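Fovent G2 gripper kit, anyone running it on soft goods?

Posted in: End effectors and tooling

stan_zoltstead
Joined: November 2019
Posts: 159

We have the Fovent kit on a 15 day evaluation. Two-finger parallel, controller, cable set, and the household manipulation package, which is a license on top. I'm posting my notes before the quote comes back from the distributor. Corrections welcome.

Mounting took under an hour. The flange adapter fit, the supplied screws did not (too long, bottomed out before clamping). Controller came up on the first try. The force setting is a unitless value from 0 to 1000 and the manual has no conversion table. I asked support for one and got a PDF of the same manual.

For the test I picked shoes on a rack. They deform, the stiffness changes along the length, and the laces get in the way. Canvas sneakers on the lower tier, heels out, paper stuffed in the openings, slides on the floor in front. The task is pick from the rack, lift, put back in the same slot.
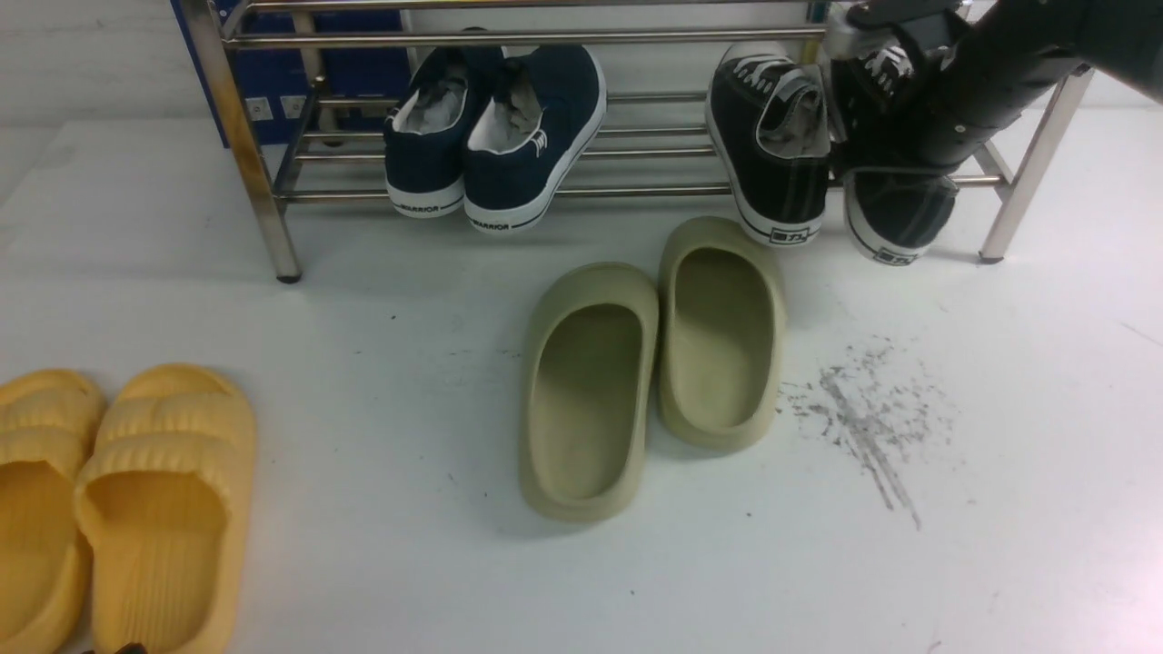

Force value matters less than approach angle. Coming in from above and to one side, the fingers close on the upper and the shoe rotates as it leaves the rail. The place routine assumes the shoe is still in its original orientation, so it goes back crooked. You can correct this with an offset, but the offset is per object and has to be entered by hand.

I have not tried the slides yet.

Stojan Stan

bt_radulovic

What firmware? Anything before 2.2 ignores the offset on the second pick and later. We lost most of an afternoon to that at Radulović.

stan_zoltstead

2.4. The offset is applied every time. I just don't want to type it in.

hniven

I'd question the test. A shoe full of paper is much stiffer than an empty one. If your real stock arrives stuffed, fine. If it doesn't, your force numbers won't carry over.

stan_zoltstead

Stock arrives stuffed, so for us it's representative. I agree it says nothing about worn shoes.

mavromatis_d

I disagree with the angle conclusion. We ran this kit in the Trurkow cell and rotation went away once we moved the grip point toward the center of mass. If you grab a shoe near one end it will swing, whatever angle you come in at. That's a grasp planning problem and you'd have it with any two-finger unit.

stan_zoltstead

Fair, but grasp planning is what the package license is supposed to cover. It picks the grip point. I can override it, and then I'm paying for a planner I don't use.

mavromatis_d

Then don't buy the package. The gripper alone is decent for the money.

bt_radulovic

Seconded. Hardware good, package not worth it. Also check your cable routing at the last joint - ours rubbed against the bracket and the jacket wore through. Fovent replaced it but wanted the old one back first, so the cell sat idle.
Borislav

hniven

Does the quote split the two? When I asked, they would only sell the package bundled for the first year.
Heather N.

stan_zoltstead

Waiting to hear. I asked for both versions in writing.

stojanovic_s

Has anyone tried the longer fingertips? The short ones don't reach past the laces on a high-top, and the catalog lists no depth for either.

mavromatis_d

We have a set. I'll measure them when I'm back on site.

stan_zoltstead
Edited Jul 28, 2021

Quote arrived. Bundled only, as Heather said. Asking again through a different distributor. Trying the slides next, with the planner off.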